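# Escurridor de vasos

Un **escurridor de vasos** (también portavasos de secado, árbol de vasos o, en mi casa, «el carrusel», aunque no gire) es un utensilio de cocina que sostiene los vasos boca abajo mientras sueltan el agua del lavado. El modelo del que más voy a hablar es el de bandeja con postes: una base con reborde y varias varillas verticales, y en cada varilla se encaja un vaso. Aviso de entrada que llevo años escribiendo artículos para esta enciclopedia doméstica y que este es de los que más ganas tenía de hacer, así que me voy a enrollar un poco.

## Nombre y variantes

En español no hay acuerdo. He oído escurrevasos, secavasos, portavasos (que para mucha gente es otra cosa, el redondelito que se pone debajo para no manchar la mesa) y hasta «perchero de tazas». En las tiendas suelen aparecer mezclados con los escurreplatos, y a veces toca mirar la foto dos veces para saber qué se está comprando.

Yo los separo por la manera de sujetar el vaso:

- **De postes.** El vaso baja sobre una varilla vertical y queda apoyado en la punta o en la bandeja, según la altura de una y de otro.
- **De ramas.** Un tronco central con brazos inclinados hacia arriba. Va de maravilla con tazas de asa.
- **De rejilla.** Una parrilla plana sobre un recipiente, sin nada que entre en el vaso. Cabe casi cualquier cosa, también un colador o la tapa de un táper.
- **De césped.** Esas bandejas con púas flexibles que imitan la hierba, pensadas sobre todo para biberones y tetinas. Se limpian mal entre púa y púa, y lo digo con conocimiento de causa.

## Partes

La **bandeja** recoge lo que gotea. Puede ser redonda, ovalada o rectangular, y lo importante es el reborde: si es muy bajo, al levantarla para vaciarla acabas con el agua en la manga. Algunas llevan una segunda pieza con agujeros que deja el agua debajo, separada de los vasos, y otras son de una sola pieza, más fáciles de fregar pero con más tendencia a encharcarse.

Los **postes** suelen ir encajados a presión o enroscados. Los enroscados me dan más confianza, aunque en la rosca se mete la cal y llega un día en que no hay quien los saque (vinagre templado y paciencia, no conozco otra cosa).

El **remate** es lo que corona el poste, y ahí los fabricantes se divierten: bolitas, hojas, setas, flores. Tiene también su parte práctica, porque un extremo ancho y redondeado reparte el peso del vaso y no raya el fondo. A mí me gustan los de flor, lo reconozco sin vergüenza ninguna. Con los postes libres, un escurridor así parece una maceta pequeña y alegra bastante una encimera sosa. 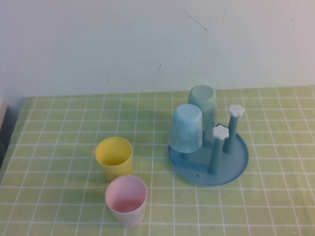
Lo que sí le pido a un remate, tenga la forma que tenga, es que no guarde agua. Los pétalos muy hundidos o con el centro cóncavo crían un poso grisáceo que solo se ve cuando ya lleva semanas ahí. Un bastoncillo de algodón de vez en cuando y listo.

## Materiales

El plástico manda en los modelos baratos y en los infantiles. Pesa poco, no hace ruido al chocar con el vaso y viene en todos los colores imaginables. A cambio, amarillea si le da el sol de la ventana y coge olor cuando se guarda húmedo en un armario cerrado.

El acero inoxidable dura mucho más, pero conviene que los pies lleven goma. La madera y el bambú quedan preciosos el primer mes; después la base se oscurece justo donde cae el agua, y ya no vuelve atrás por mucho que la lijes. Tengo uno de bambú comprado en un mercadillo de Skikbridge que ahora sostiene ovillos de lana, y ahí está feliz.

## Uso

El gesto no tiene ciencia: se enjuaga el vaso, se sacude una vez sobre el fregadero y se pone boca abajo en su poste. Lo que cambia mucho el resultado es el aire. Un vaso que apoya el borde en una superficie lisa y cerrada queda casi sellado, y el vapor se condensa dentro. En cambio, si el poste lo mantiene un poco levantado, el aire entra por abajo y se seca antes. Por eso los postes altos funcionan mejor con vasos bajos, y por eso también un vaso muy alto en un poste corto acaba tocando la bandeja y mojándose otra vez el borde.

Hice mis pruebas, claro. Un mes de enero apunté en una libreta cada lavado, con la cocina fría y la ventana entornada. Los vasos de plástico tardaban bastante más que los de cristal, que se secan con una facilidad envidiable si se han enjuagado con agua caliente. El plástico se queda con gotitas sueltas pegadas a la pared y hay que darle un golpecito o pasarle un paño. No tengo más aparato de medida que el reloj del horno, así que tomadlo como lo que es.

Con vasos pequeños de colores, los de merienda y acuarela, el escurridor de postes es casi imbatible. Son ligeros, se vuelcan con nada en una rejilla y además se pegan unos dentro de otros si se apilan mojados (¡qué rabia da eso!). En un poste se quedan quietos. Y los niños aprenden enseguida a colocarlos ellos, porque encajar un vaso en un palito tiene algo de juego de feria.

## Limpieza y mantenimiento

Vaciar la bandeja a diario. Lo pongo el primero porque es lo que yo menos hago. Una vez por semana la lavo con jabón y estropajo blando, insistiendo en la base de los postes, y cada dos semanas le doy un remojo con vinagre blanco rebajado. En zonas de agua dura habrá que hacerlo más a menudo.

Al lavavajillas solo si el fabricante lo dice. Metí uno sin mirar, en la bandeja de abajo, y los postes salieron torcidos. Sigue sirviendo, pero los vasos quedan todos inclinados hacia el mismo lado, como si soplara viento.

## Dónde ponerlo

Junto al fregadero, lo normal. Si no hay sitio, sirve una mesa auxiliar con un mantel de hule, que se seca con una pasada de bayeta. Un mantel de tela también vale si la bandeja no rebosa. Lo que desaconsejo es el alféizar: además del sol, basta un portazo para tener que ir a buscar los vasos al patio.

Para los de bandeja redonda hay que contar con que desperdician las esquinas. En una encimera estrecha rinden más los alargados.

## Modelos y coleccionismo

Existe una afición modesta pero muy viva por los escurridores antiguos de plástico. El catálogo de Qaisi, que es el que más consulto, recoge 1,159 piezas entre portavasos, escurreplatos y cubiletes de cubiertos, con fotos bastante malas y medidas muy buenas. La casa Clutenside tuvo una línea de bandejas con postes desmontables que todavía sale en rastros, normalmente con un poste menos. Si os encontráis una completa, compradla, aunque sea para darme envidia.

En Hulcombe hay una tienda de menaje que conserva en el altillo restos de almacén, con las cajas sin abrir. Fui a por un tapón de fregadero y salí con 2 escurridores y sin el tapón.

## Véase también

- Escurreplatos
- Paño de cocina
- Vaso apilable
- Hule
- Cal (incrustaciones domésticas)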